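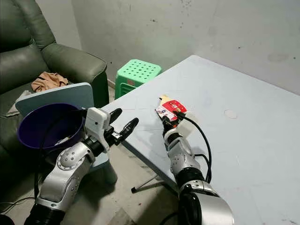

Figure 7.1 A small printed package in red and white.

Chapter 7
Goods That Last and Goods That Do Not

Every household buys two kinds of things. Some are used up in a day or a week, such as bread, soap, and snacks. Others stay in the home for years. Economists call the first group nondurable goods and the second group durable goods. The usual dividing line is three years of normal use, although different countries draw it in slightly different places.

The line matters for several parts of this course. In Chapter 6 we treated household spending as a single total. That was enough to show how spending moves with income, but it hid a large difference between kinds of goods. A family that loses part of its income still buys food. It can put off buying a new sofa for a long time. When many families put off such purchases in the same season, furniture makers feel it well before grocers do.

This chapter begins with the basic terms. It then looks at how the price of a durable good can be spread over its years of use, and how that changes the way we compare a cheap item with an expensive one. The last part deals with things that do not fit neatly into either group.

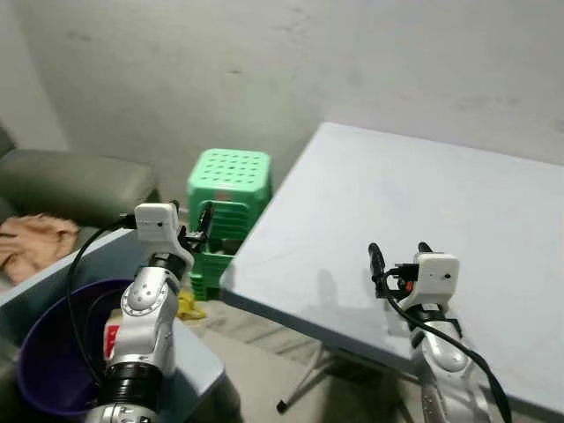 7.1 Between the Two Groups

Plastic stools, basins, towels, and clothing are harder to place than bread or furniture. A plastic stool may last one summer outdoors or 20 years in a kitchen corner. Many statistical offices use a middle group, called semidurable goods, for items that can be used many times but are expected to wear out fairly soon. Clothing and shoes are the standard cases.

A good is placed in a group by its expected life, and its price does not enter into the decision. A bottle of perfume may cost more than a chair and is still nondurable. A cheap steel spoon is likely to outlast both the bottle and the chair. 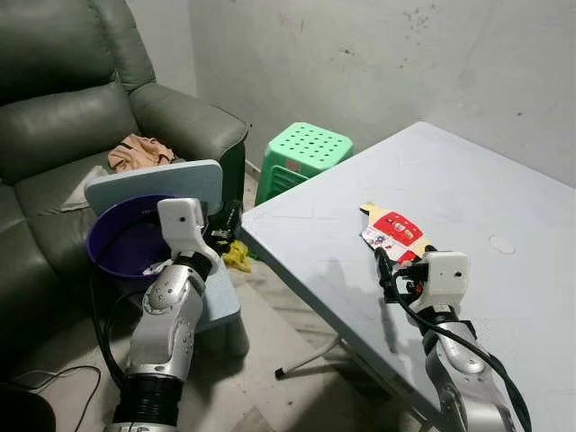 Figure 7.2 A green leather recliner sofa with cloth items on the seat. Furniture is a durable good; many household textiles are semidurable.

Suppose a household in the town of Primham buys a sofa from the maker Oksanen for $3,000 and keeps it for 14 years. If we ignore repairs and resale, the yearly cost is a little over $214. A second household in nearby Cotby pays $900 for a sofa and replaces it after three years. Its yearly cost is $300. The second sofa looks cheaper in the store and costs more per year. Many buyers choose it anyway, because they do not have $3,000 to spend at one time. We return to this problem in Section 7.4, on credit.

No such calculation is needed for nondurable goods. A Banora snack bar is bought, eaten, and gone, and its cost belongs entirely to the week in which it was bought.
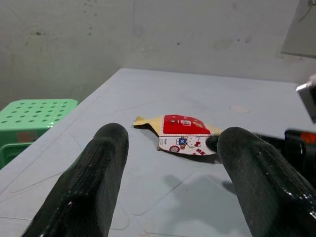 The packaging is paid for as part of the price, but it is not recorded as a separate purchase. It appears again only in waste statistics, which are measured by weight and kept by a different office.

Spending records therefore need to be read with care. Teemu Seppälä asked 171 households in Primham to write down everything they bought in June. Most of the entries were nondurable goods. Only a few families bought furniture, yet those few purchases made up a large share of the total. One month is too short a period to show what a household normally spends on durable goods, and the same families surveyed in another month could give a very different figure.

Key terms in this section: durable good, nondurable good, semidurable good, expected life, yearly cost.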